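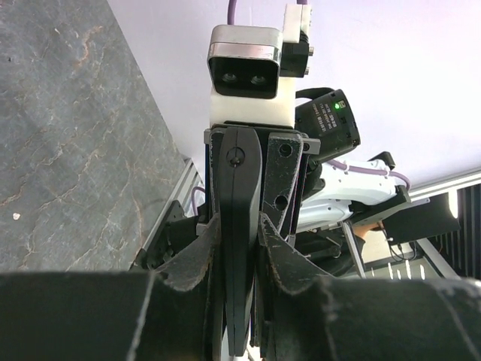 *Haltinlow, June*

So I've been trying to learn my grandmother's soup. Not the fancy one she made at Easter, the plain one, the sour rye soup she had going on the stove basically every week of my childhood, and which I ate without paying one bit of attention to how it got there. I was a kid! I was busy picking the sausage out.

My sister has the recipe card. She texted me a photo of it last month and I stared at it for a good long while, because here is the whole recipe: flour, water, garlic, wait, sausage, potatoes if you want, marjoram. The word "wait" is underlined twice. How long you wait, it doesn't say.

If you've never had this soup, the sour part comes from a starter you make by stirring rye flour into water with some garlic and letting it sit out until it goes tangy. Anybody who bakes sourdough will be right at home. I don't bake sourdough. I missed that whole wave and felt pretty smug about it, and now I have a jar on top of the fridge that I check on more often than I check my email.

My first jar was a disaster. I used 300 grams of flour, which I now know is a ridiculous amount for the jar I had, and I screwed the lid on tight like it was pickles. By the second evening there was a gray crust and a smell I'd put somewhere between wet dog and nail polish remover. Out it went, jar and all. I wasn't going to wash that.

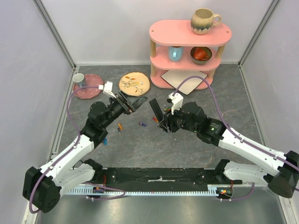
The second one I did with 100 grams of flour and a dish towel over the top, held on with a rubber band, and that was already better. It bubbled! I got way too excited about the bubbles. I called my sister over video to show her and she said "it's beige" and went back to her dinner.

Then I lost my nerve on day four and used it too soon. The soup tasted like warm flour water with a sausage in it, and I ate it anyway, two bowls, with a lot of horseradish. My husband had cereal.

What finally got me unstuck was Witold Szczepańska, who runs the deli counter at Gajdoš, over past the post office. I'd gone in for the sausage and must have looked glum about it, so he asked what I was making, and when I told him he put down his knife and said, "How many days?" I said four. He made a face like I'd told him I microwave my tea (I do microwave my tea).

Seven days, he said, if the kitchen is cool. Less in August, but then you have to watch it. Stir it every day with a wooden spoon, and smell it every time, and when it makes the back of your mouth water it's done. He also told me to crush the garlic instead of slicing it, and to drop in a heel of dark rye bread on the first day to get things moving. None of that is on the card! I asked him about the heel of bread later and he said his aunt did it and his mother thought it was cheating, and that those two hadn't agreed on a single thing their entire lives.

He sold me a bag of flour too, the Zorkska one, which is coarser than what I'd been buying and has little brown flecks in it. I'm not sure how much of the difference is the flour and how much is me finally leaving the jar alone. I'm sticking with it though.

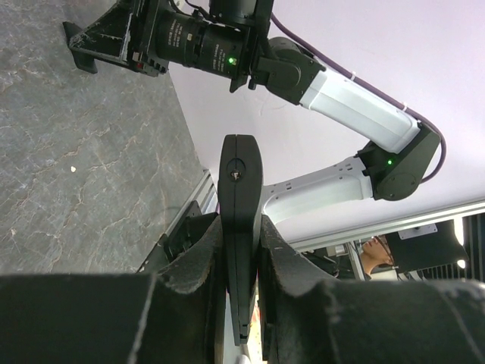 Batch three went the full week. I stirred it before coffee every morning, and somewhere past the middle of the week it stopped smelling like paste and began to smell like, well, her hallway. That's the only way I can put it. She had this narrow hallway with coats on both sides and the kitchen at the end, and you'd walk in from the cold and get hit with garlic and wool and something sour all at once. I stood there in my pajamas with the spoon in my hand and had kind of a moment.

I made the soup on Sunday. Here's what I did, as best I can remember it:

- simmered the white sausage with an onion, a bay leaf and some allspice, then took the sausage out
- gave the starter a good shake and poured in a cupful, tasted, then poured in more
- potatoes, cut small
- a lot of marjoram, rubbed between my hands
- a spoonful of sour cream stirred with a little hot broth first so it wouldn't go lumpy
- sausage back in, sliced, and half a boiled egg in each bowl

The sour cream went lumpy. I was impatient and the broth was too hot. It tasted fine.

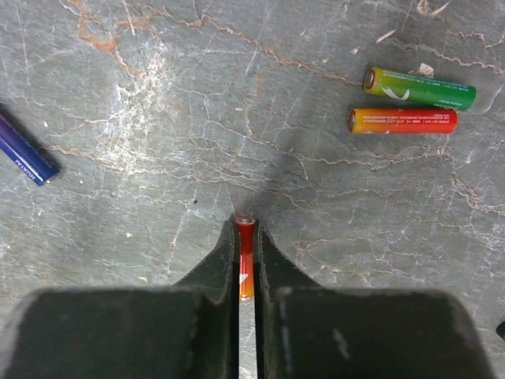 And was it hers? Close. I'd say really close, but a little thinner, and hers had something smoky going on underneath that mine didn't have. My sister thinks it was bacon fat. I think it might have been the pot, this dented enamel thing that she never let anybody scrub properly. My cousin in Nomell has that pot now and she keeps umbrellas in it, and I have opinions about that which I'm saving for the next family wedding.

My husband had seconds, by the way. No cereal.

I saved a few spoonfuls from the bottom of the jar to start the next one, which Witold says should go faster. I'm going to try it with bacon and see if my sister's right. If any of you grew up with this soup and your family put something smoky in it, please tell me what it was. And if your starter has ever gone pink, tell me that too, but gently. Mine hasn't yet and I'd like to know what I'm in for.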